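Tips from the Naltik filing build, notebook page 2

The plan for the Furkenton shared workshop was modest: two arms, one cabinet, and a binder that ends up on the shelf with its spine out. I have shelved binders myself for years without once considering it a skill.

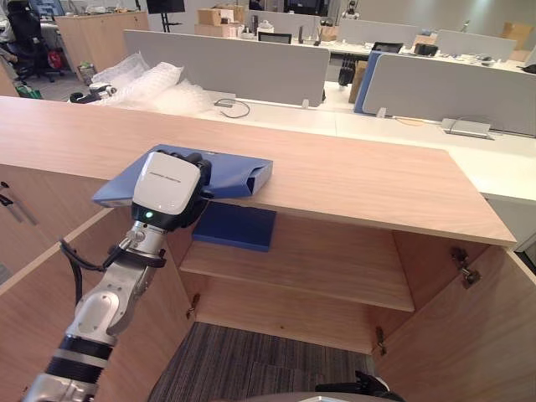
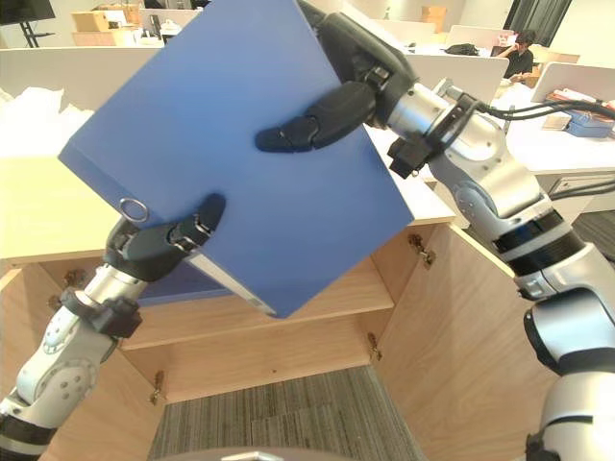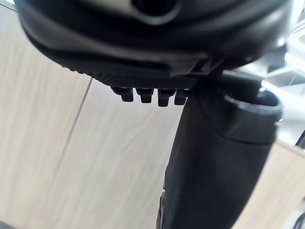
**Start with the doors open.** Door handling is its own project. Ours is called Prurnska and lives in a separate folder, where it can't hurt anyone.

**Buy the boring binder.** Flat, matte covers. Glossy ones slide, and anything stuffed past 100 sheets sags in the middle like an old mattress.

**Dress your cables before you write code.** Leave slack at every joint, then run each arm through its full reach at crawl speed. I used hook-and-loop ties, and went through an embarrassing number of them.

**Tape the cabinet's position on the floor.** Someone will vacuum. Carpet takes masking tape badly, so use gaffer tape and press the corners down.

**Raise grip force in small steps.** Kramer, our control script, takes values up to 2000. Begin at 500. Cardboard covers remember everything you do to them.

**Put felt on the shelf's front edge** while you're tuning. Peel it off later with a hair dryer and a plastic scraper, and wipe the glue with a little rubbing alcohol on a rag (try a hidden spot first).

Still to do: label the spare fingertips, and find out who keeps borrowing the 2 mm hex key.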